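Nevier is a small research group that studies how two-handed table work can be taught to robots from human demonstration. We started in a shared lab and now have a space of our own, with four long benches and a storage room full of dishes.

## What we work on

Our main project is called Studier. People do ordinary jobs at a table using a hand-held gripper in each hand, and the recordings are used to train a control policy. No robot arm is needed while the data is being collected. The arm comes in later, when we test what the policy has learned.

Most of our tasks use cups, bowls and other things found in a kitchen. We look closely at the approach, when the fingers are open and the object is still some distance off. In our tests, many failed grasps could be traced back to that stage.
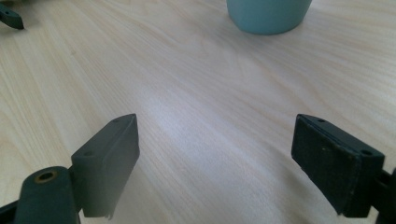 ## What we have found

In March we finished a comparison between two training sets. One had 400 demonstrations recorded by several people, each working at their own pace. The other had roughly 1000, all from one experienced operator. The smaller set gave better results on cups the policy had not been trained on. It did worse on speed, and we are still working on that.

Unesow, our second project, asks how the two grippers should share a task when both can reach the same object. It is at an earlier stage and we have no results to report yet.

## Who we are

Seo-ah Kwon leads the group and designed the Studier recording method. Students join us for one or two terms and take part in collection, training and testing. To ask about a placement or a visit, please write to the lab office.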